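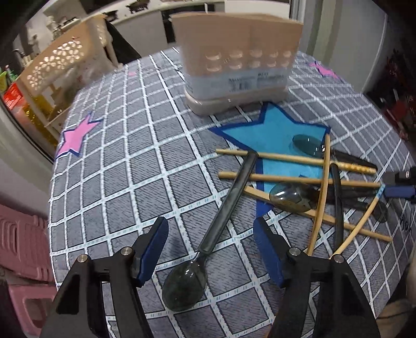 Takeout cutlery sorting

Takeout cutlery sorting is the household practice of separating accumulated disposable and semi-disposable eating utensils, chiefly plastic spoons and bamboo chopsticks, into groups by type, length or supposed usefulness. It is normally carried out on a cleared kitchen or dining table, and normally put off until the drawer holding the utensils no longer closes.

Terminology

The activity has no agreed name. "Doing the drawer" is common in speech, though it is also used for batteries, rubber bands and keys to former apartments. The container of unsorted pieces is called the takeout drawer, the spoon drawer or, where the contents have spread, the other drawer.

Materials

Black plastic spoons make up a large share of most collections. The cheaper sort is molded thin enough that light passes through the bowl, and may look gray or smoky against a pale surface and nearly solid black against a dark one. Long-handled versions are supplied with soups and noodle dishes. They fit poorly in divided trays, whose makers seem to have had a shorter spoon in mind.

Chopsticks present a different problem. Bamboo pairs are sold or given away as pairs but stored as individuals, and a drawer that has been in use for more than a year can be expected to contain an odd number. Reusable chopsticks often carry a pattern or texture near the thicker end, which helps in matching them. Plain disposable ones have no such mark, and any two of similar length are generally declared a pair. Bamboo kept in damp conditions may also bend. Bent pieces are seldom used for eating and seldom thrown out, and are usually said to be for the garden.

Method

Most sorters begin by emptying the drawer into a heap and spreading it until the pieces lie more or less flat. A long spoon is then moved away from the heap to start a group of its own. Chopsticks are drawn out next, from the top down, because pulling one from the bottom tends to rearrange everything above it.

A patterned tablecloth can help or hinder. Woven cloths with a grid of lines give the sorter something to line the handles up against, and a large printed shape, such as a star, makes a natural boundary for the unsorted pile until the pile grows past it. Dark cloths are less suitable for dark spoons, a fact usually discovered when the cloth is shaken out.

Two main schools exist. The first sorts by material, placing all plastic on one side and all bamboo on the other. The second sorts by meal, so that a spoon and a pair of chopsticks are bundled together as a set. The second method produces handsome bundles and takes much longer. Its followers tend to run out of one item early and finish by the first method.

Commercial organizers

The Ellow tray, sold by Stesora, is a shallow insert with 15 narrow channels, each meant for one pair of chopsticks. Its successor, the Ellivow, replaced these with four wide compartments after owners were found to be using the channels for pens. The Pacheco roll, a cloth wrap with stitched pockets, holds 37 pieces and can be tied shut, after which it is customarily placed in the same drawer as before.

A reader survey in a Stesora catalog put the average household collection at about 524 pieces. The figure has been questioned on the grounds that the catalog also sold drawers.

Disposal and reuse

Sorting rarely reduces the number of utensils by much. Cracked spoons and splintered chopsticks are removed, and the rest are kept for picnics, guests and power failures. Straight chopsticks also serve as plant stakes, paint stirrers and tools for retrieving toast. Plastic spoons are used for measuring potting soil and, by some owners, for soup.

See also

Junk drawer
Drawer divider
Soy sauce packet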